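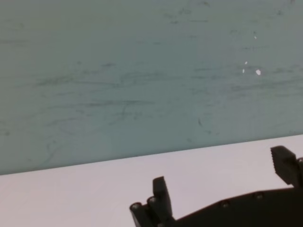
Gray-green wall behind the bench, scuff band and white spots.

May 2, 2026

Adhesive shelf life, Holgate two-part epoxy, batch opened in August. Mixed 40 g by weight, resin warmed first. Pot life shorter than the sheet gives. Hardener had darkened a little in the can, no lumps.

Lap joints on the Flukness steel strip. Abraded with 400 grit, wiped twice with acetone, clamped overnight. Second set abraded with 800 grit, otherwise the same. The coarser set held to about 2,000 N before letting go. The finer set failed earlier and peeled clean off one face, so poor wetting or leftover grit dust. Repeat with a fresh wipe before blaming the paper.

Tóth gauge drifts when the heater is on. Zero it after warmup and again between sets.

Still open: order hardener from Skesano, small can only. Relabel the old one with the opening date. Wall to be washed down and touched up before the next coating trial; check whether any of the original paint is left in the store.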